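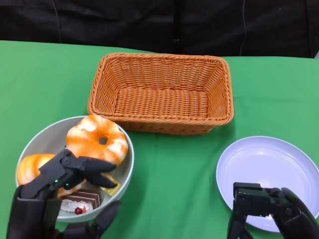
*Green cloth, wicker basket.*

I have owned cars with hydraulic steering and cars with electric steering, and I'm going to say it plainly: I want the old pump back. My neighbor Mogens Eskildsen thinks I'm being a crank about it (he may be right, he usually is about my spending), but hear me out.

My old wagon had a belt-driven pump that whined on cold mornings and dripped on the driveway for 7 years. I topped it up, I wiped it down, I grumbled. But when the front tires hit gravel I knew it through my hands before the car moved an inch! The one I drive now is light as a feather in a parking lot and tells me nothing at all on a wet curve. There's a Sport button. It makes the wheel heavier, and that's the whole trick.
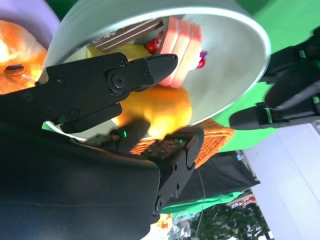 Ilalby, September

I took the new car back over the hill road this morning, mostly to be fair to it. Nice and quiet, tracks straight, and I'll admit my shoulders felt better at the end. Frida Kjærgaard came along and said she couldn't see what I was complaining about, and then she drove my old wagon's twin, the one Leif Ketilsson keeps in his barn, and went a bit quiet herself.

Yes, the electric setup saves fuel. Yes, there's no fluid to change. But when the rack in mine started knocking, the shop wanted to swap the entire unit, motor and all, and a hose and two clamps would have fixed the wagon. I'd gladly pay an extra $1,000 up front for a car that had real steering feel and parts I could get at with a socket set.

Leif says he might sell. I've asked him twice now, and I'm going to ask again after supper.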